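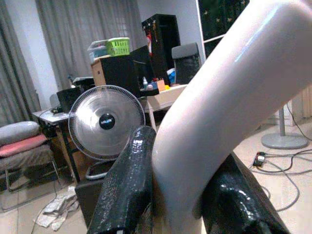 Summer in an upstairs apartment is mostly a matter of moving air from where you don't want it to where you do. I lived for years in the top floor of a building on Billstead Street, where the windows had been painted shut by someone with a grudge, and I learned most of what follows by sweating. The first lesson was cheap. A plain white desk fan with a round wire grille and a gray base will do more good than a big expensive tower, provided you stop aiming it at your own face all day.

Getting through July without an air conditioner

1. Point the fan out at night. Once it's cooler outside than in, set the fan facing out of the window in the hottest room and open another window at the far end. Close the doors to rooms you aren't using. It feels wrong for the first ten minutes.

2. Shut everything by breakfast. Windows, curtains, blinds, the lot. You will live like a mushroom until evening. My neighbor Teodoro Galindo holds his place at 78 degrees this way and mentions it whenever we meet on the stairs.

3. Clean the grille. A fan wearing a gray sweater of lint moves very little. Unplug it, take the front off, wash the grille in the sink with dish soap and dry it well. Wipe the blades with a damp cloth. Put the screws in a cup, or spend 60 minutes on your knees looking for them, as I did.

4. Clear the flat surfaces near the window. Anything tall in front of an open window blocks the breeze, and the folding table is always the worst offender. Bags go on it, then boxes, then a stuffed animal or two, and finally your glasses, which you'll hunt for in every other room.

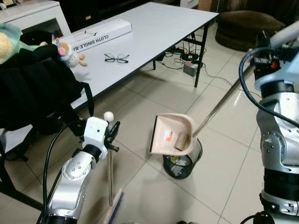 5. Cook early or cook cold. An oven at dinnertime undoes a whole day of curtains. Boil the potatoes at seven in the morning and make a salad of them later. Maricruz Ventura, downstairs, does her beans in a slow cooker out on the balcony, with a brick on the lid on account of the squirrels.

6. Change the bed. Cotton sheets only, and put the heavy comforter in a closet where you can't see it. Save the flannel for November.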